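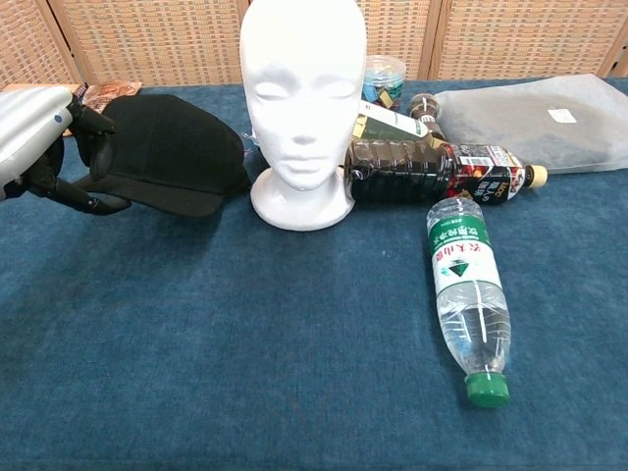 An afternoon at the Plulline open day

I've been meaning to go to one of these for ages, and in September I finally got myself on the train to Kovcombe for the Plulline open day. It's a small robotics workshop on the edge of town, up a hill that felt much longer than it looked on the map (wear proper shoes!).

I'd expected glass cases and a film on a loop. What I got was a folding chair very close to a table with a teal cloth on it, and a robot arm with a black hand at the end, reaching for a baseball cap. The job was to pick up the cap and put it on a white foam head. I could do that in my sleep, but sitting there I started to see why it's hard. A cap is soft. The brim is the easy bit to get hold of, so one finger goes over the top and another curls in underneath, and then you've got this floppy crown to deal with as well.

They don't clear the table for it, either. There were drinks bottles lying on their sides, a clear tub of colourful bits and a big grey plastic bag, and the hand has to cope with all of that being there. I loved this. It looked like my kitchen table on a bad week.

The woman running the session told us they had recorded 3,386 tries at different household jobs so far, and 964 of those were with hats and caps. I asked which was the worst and she said woolly ones, without stopping to think.

After the tea break there was a short talk on Jurčo, the software they use to sort through all those recordings. I followed the first half – the second half was mostly graphs, and the man next to me was taking notes for both of us as far as I was concerned.

It was £2 to get in, with tea included, and the talk room was full by 3 pm. They're doing the same thing in Zoststead next spring, in a bigger hall, and I've already put my name down. I want to see how they get on with scarves.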